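Cleltitow Baked Custards: data card

Summary
Cleltitow is a table of 523 recipes for baked custards, set creams and custard tarts, typed up from parish and club cookery booklets. It was compiled by Sandra Pickering. Of the 523 entries, 448 give both an oven setting and a baking time. The rest give one or neither.

Files
recipes.csv: one row per recipe
ingredients.csv: one row per ingredient line, joined on recipe_id
sources.csv: booklet title, place, page

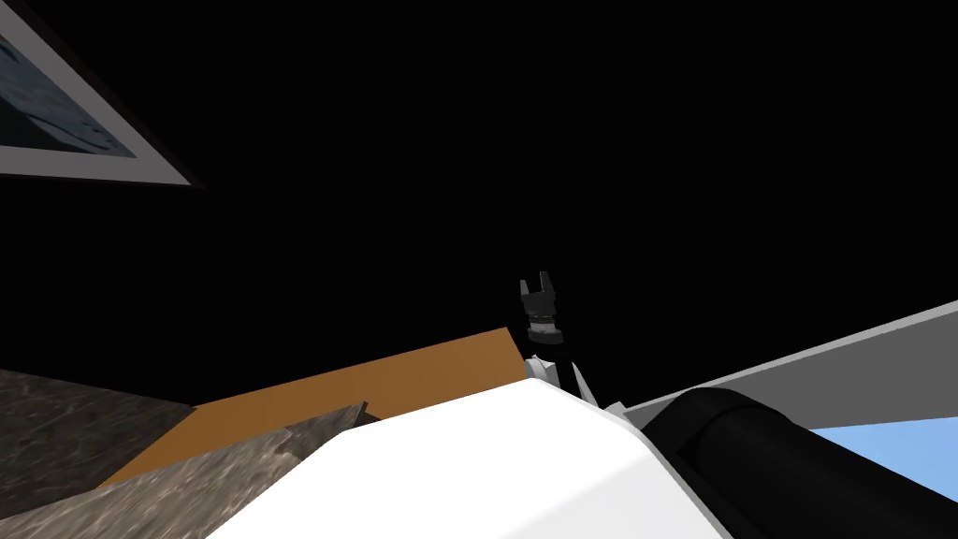
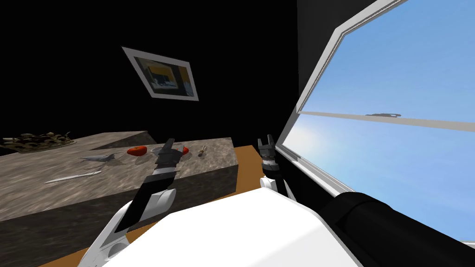 Simulated kitchen views, each with a framed picture on the wall.

Fields in recipes.csv
recipe_id, title, source_id, eggs_whole, yolks_extra, liquid_ml, sugar_g, oven_c, minutes, water_bath (y, n, blank)

Conversions
Pints are taken as 568 ml. A teacup is entered as 140 ml and flagged. Gas marks follow the usual table, so gas mark 4 becomes 180. "Slow oven" is left blank in oven_c and kept in notes.

Known problems
Seven recipes from the Flimby booklet lack an egg count where the page is torn. Egg size is never stated before the Junance booklets. Caramel sugar is included in sugar_g for the Bach source only; subtract it before comparing sweetness.

Changes
January: duplicate tart entries merged, water_bath added.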